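Badance — Recherche participants pour collecte de gestes à domicile (plier, ranger, trier)

Publié le mercredi 29 avril 2026
Contact : Hicham Tahiri, coordination terrain

On cherche du monde, vite. Projet Skarkomska : apprendre à un bras robotisé à s'occuper du linge dans de vrais logements. Pour ça il nous faut des exemples faits à la main, chez vous, avec vos affaires. Pas de labo, pas de blouse.

Ce que vous faites
Vous tenez une pince portative, caméra dessus, et vous faites la tâche avec. Attraper un vêtement, l'étaler, le plier, le poser. Puis on recommence avec un autre. 252 prises par foyer, réparties sur 7 séances. Les ratés comptent aussi — ne les effacez pas, signalez-les dans l'appli.

Profil
Majeur, à l'aise avec ses deux mains, gaucher bienvenu. Aucune compétence technique demandée. Un lit ou une grande table dégagée. Chambres d'enfant très recherchées en ce moment, on en a trop peu. Connexion correcte pour l'envoi des fichiers le soir.

Indemnité
600 € pour les 7 séances, versés en une fois après validation. 900 € si vous prenez aussi le module cuisine (ouvert en octobre). Matériel prêté contre caution, non encaissée.

Comment se passe une prise
1. Démarrer l'enregistrement, montrer la zone de travail deux secondes.
2. Poser le vêtement en vrac. Ne pas le préparer, même si ça démange.
3. Approcher lentement, saisir un bord ou un pli, pas le milieu du tissu. Les deux doigts de la pince doivent rester visible, comme sur ce vêtement jaune et beige :
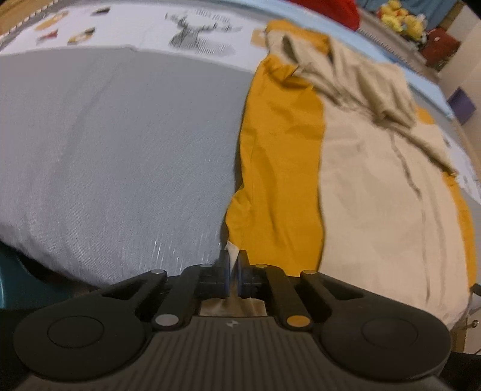

4. Soulever, plier, lâcher. Couper l'enregistrement seulement quand la pince est ouverte.

Vie privée
Pas de visages, pas de courrier, pas d'écrans allumés. Farzad Bagheri relit les prises avant tout envoi au client et supprime sur simple demande.

Pour candidater
Répondez à l'annonce avec votre ville, vos créneaux et deux lignes sur le logement (nombre de pièces, type de lit). Un appel de quinze minutes, et si c'est bon la malette part dans la semaine. Foyers déjà passés par le projet Espiritu : priorité, précisez le dans le message.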